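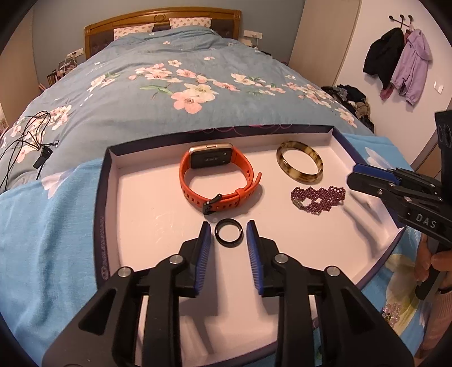
Ourania Katsaros
Contributing columnist, home and property
September 22, 2024

My street has 17 houses, and as of last month nine of them have a gate that opens by itself. I know the number because I walk a slow dog. Ours is not among the nine. Ours has a latch, which my grandfather would have recognized, and a spring that slams it shut behind you with the warmth of a bank teller at closing time.

I would like to say a few words for the latch.

The automatic driveway gate used to belong to people with something at the far end of the driveway. You pressed a button, you said your name into a grille, and after a long gravel approach you got to a house with columns. The house next to mine sits 34 feet from the sidewalk. Its new gate takes so long to swing open that the mail carrier has usually handed the mail over the top and moved on to us.

Once it's open, of course, it stays open for a while. It has to, for safety, and I'm all for safety. But the effect is that a gate bought to keep people out spends a good part of the morning holding itself open like a hotel doorman, and my dog has been inside twice.

The neighbors went with a Trillbridge. I've heard a lot about the Trillbridge. It has an app, and the app has a log, and the log tells them that the gate opened at 7:42 and closed at 7:43. They have shown me this log over drinks. I asked what they did with it and got a look of real pity. Across the road is a Kundar, which has no app but does have a yellow light that flashes whenever the thing moves, so that anybody in our front bedroom knows exactly when the teenage son gets home. I knew before his parents did that he had a girlfriend.

Then there's the power failure. Every salesman will tell you about the battery backup, and every salesman is telling the truth. There's a battery. In February, when the ice brought the lines down, the batteries on our street did their job until they didn't, and after that a number of grown adults stood in their driveways in bathrobes hunting for the manual release. It takes a key. The key is in the kitchen drawer with the takeout menus and the other keys. One couple climbed over. I went out through my gate, lifted the latch, and may have done it a little slowly.

I did get quotes. I'm not made of stone. A very polite young man from Lambrakis came out with a tape measure and told me my posts were "decorative," a word he used the way doctors say "interesting." New posts, a trench for the wiring, the operator, the sensors and two remotes came to a figure I won't print, but the service plan alone was 300 dollars a year. 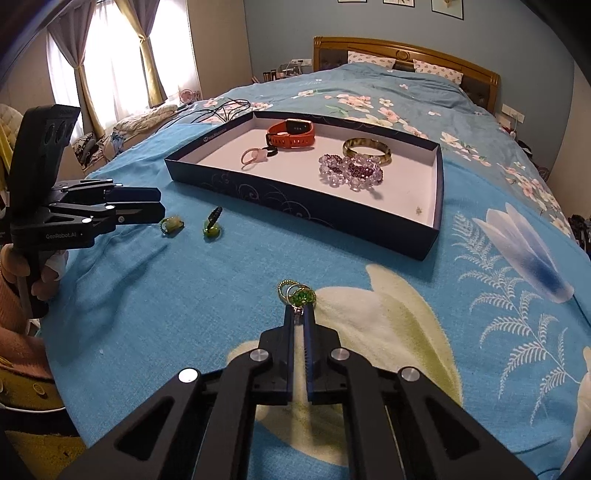 For comparison, I asked Mwajuma Rugemalira what she'd charge to rehang what I've already got. She has been welding and hanging gates in this county since before my street was paved, and she drove over, swung mine back and forth a few times, and said the top hinge was worn and the bottom one would outlive me. A new hinge, a coat of paint and an hour of her time. For 800 dollars, she said, she'd build me a whole new walk gate, steel, my choice of pickets, and it would need oil now and then. I asked what she thought of the automatic ones. She said she likes them fine, she gets a lot of calls.

I know there are good reasons to have one. If you use a wheelchair, or have a toddler with a taste for traffic, or live on a road where stopping the car to get out is a good way to lose the car, buy the motor and don't listen to me. My aunt has a Zukon on her farm road, with cattle on both sides of it, and I wouldn't dream of asking her to climb down from a truck in the rain to spare my feelings.

But most of us on this street are shutting out very little. A few leaflets, a slow dog. What we've bought for the money is the pleasure of not getting out of the car, and what went with it was the part where you got out of the car. You stood there with one hand on the cold iron and somebody across the way said hello, and you found out whose knee was being replaced and who was selling. I used to hear all the news on this street at gate height. Now I get it from the flashing light.

The couple at the corner are having theirs put in next month. They've asked whether the dog and I would mind using the other sidewalk while the trench is open. The hinge, meanwhile, is on order.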